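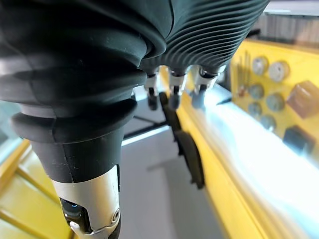 Fingers over the bench at Katenport, with the yellow dial panel behind.

The best thing I read in May was a rulebook. It runs to 22 pages, it is stapled in one corner, and it has changed how I think about robot hands.

The book belongs to the test hall at Katenport, where a small team led by Yanling Qiu tries out multi-fingered hands on the sort of jobs people do without looking: turning a knob, picking up a tool, letting go of it again. Its title is simply House Rules for Hands. The first version was a sheet of paper taped to a door. Then came a second sheet, and a third, and somebody bought a stapler.

What I love about it is how plain it is. Machine safety standards are serious, necessary things, but they're written for whole machines and whole factories, and a person with a screwdriver and a deadline can struggle to find the line that matters at nine in the morning. Qiu's book sits underneath them (it says so on page one, and says that where the two disagree, the standard wins). Everything in it is something you can go and do.

Take covers. Rubber sleeves and ribbed skins are now common on hands like these, and they make a machine look soft. Rule 4 says a cover is never to be counted as a guard. You treat the finger as though the metal were bare, you set the force limits for bare metal, and you inspect the rubber anyway, running a thumb along every fold. A scuff goes in the log. A split means the hand comes off.

Or take lights. Plenty of hands have a small lamp somewhere inside, and people get into the habit of reading it from across the room. Rule 7 forbids this outright. A light may tell you that something is powered, but only the isolator, locked and tagged, tells you it's safe to reach in. "I've seen clever people trust a little lamp," Qiu told me. "I was one of them."

My favourite section is on edges. Most close calls in the log, she says, come from things lying where the table stops: a tool that tips, a hand that follows it down, a person who lunges to catch it. So the rule is that nobody catches. You let it fall, press stop, and pick it up afterwards. It sounds easy! I tried it with a spanner and lunged twice.

The log itself is a joy. It has 138 entries so far, and 122 of them are what the team calls smalls, such as a loose screw or a cable rubbing on a bracket. Each one gets a name beside it and a line on what was changed. There's no blame column. Qiu took one out after the first month, and the number of reports went up straight away.

Word has got about. A workshop in Morkby has borrowed the book and added a page on cleaning, and Udus, who build grippers for packing lines, now send new starters to Katenport for a day to learn the lock and tag drill. A group in Lu is working on a translation and has sent back 21 questions, most of them about what exactly counts as "near". Qiu was delighted. She has rewritten that rule with a distance in it, measured from the fingertips at full stretch, and the new page goes in as soon as the stapler turns up.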